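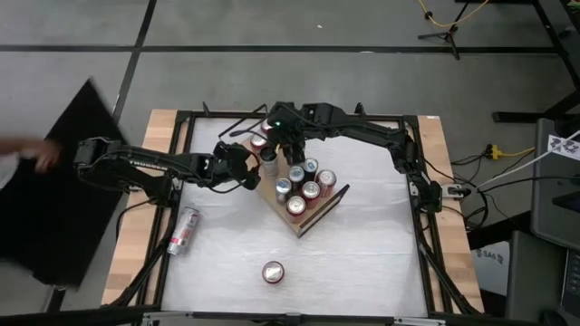 Last updated: September

Rasa Bite has spent most of her working life on water loss, which in a small utility means the difference between what leaves the treatment plant and what gets billed. She runs the distribution side of the system in Kendville, a town with 3,561 service connections and a pipe network laid in four separate building periods. We spoke at seven in the morning, before her crews went out.

The first thing she wanted to clear up was the word "leak."

"People hear it and picture a broken main with water coming up through the street," she said. "Those get reported in an hour and fixed the same day. The volume is in the small ones. A service line weeping at the fitting can run for two years before it surfaces, and in sandy soil it may never surface."

Kendville's approach is built on night flow. Between two and four in the morning legitimate use drops to a low and fairly steady level, and whatever flow remains above that level is mostly leakage. The town is divided into 11 metered districts, each fed through a single inlet where possible. Bite looks at the minimum night figure for each district every morning and compares it with the same district's own history. She does not compare districts with each other.

"Stulton Road has a bakery and a laundry on it. They both work nights. If I ranked it against a residential district it would look terrible every day of the year."

Setting up the districts took longer than reading them. Each boundary is made of closed valves, and a valve that is recorded as closed may be passing water. Before a district was accepted, the crew shut the inlet at night and watched the pressure inside. If it fell toward zero, the boundary was tight. If it held, water was getting in somewhere.

"We failed the first test on more than half of them," Bite said. "One valve had been drawn on the wrong side of an intersection since before I was hired. Another closed counterclockwise, and everybody who had ever touched it had opened it thinking they were shutting it."

Remo Barbieri handles the field work that follows. When a district's night flow rises and stays up for three nights, he takes a two-person crew and starts listening. They begin with the hydrants and main valves, using a ground microphone and a set of loggers that sit magnetically on the valve spindles overnight. The loggers narrow the search to a length of pipe, and a correlator then gives a distance from each of two contact points.

The correlator is only as good as what it is told. It needs the pipe material, the diameter and the length between sensors. Metal carries sound well; plastic absorbs it, and the usable spacing drops sharply.

"On cast iron I'm comfortable at 100 meters," Barbieri said. "On plastic I want a lot less than that, and I want to hear it with my own ears before I mark the road. If the drawing says iron and somebody put in a plastic repair section, the answer comes out wrong by the width of a driveway. Then you have dug a dry hole."

He keeps a record of the dry holes. Each one is written up with the pipe data that was used, what was found in the trench, and the corrected entry for the map. Bite considers this the most useful paper the department produces.

Pressure came up late in the conversation, although both of them regard it as the larger lever. The Adomaitis district sits at the bottom of a hill and used to run well above what its customers needed, with a repair nearly every month. A reducing valve was installed at the inlet and set back in steps over several weeks, with a logger at the highest house in the district to confirm that supply there stayed acceptable.

"You take it down a little, you wait, you check the high point," Bite said. "Every existing leak in the district runs slower as soon as you do it, including the ones you haven't found."

There were complaints. One was from a customer on Oser Street whose irrigation heads no longer reached the far side of his lawn — he had designed the layout around the old pressure. Two others traced back to clogged strainers on the customer's side of the meter.

The program's current backlog is in the meters themselves. Bite has 603 customer meters past their replacement age, and old mechanical meters tend to under-register at low flow. That water is delivered and used, so it is not leakage, but it appears in the same gap on the annual balance. She is replacing the largest accounts first and testing a sample of the removed meters on the bench.

I asked what target she was working toward. She declined to give a percentage, on the grounds that percentages move when a large customer opens or closes. She reports liters per connection per day and average pressure alongside it.

Barbieri had left by then. The night flow in one of the northern districts had been up since the weekend, and he wanted the loggers collected before traffic started.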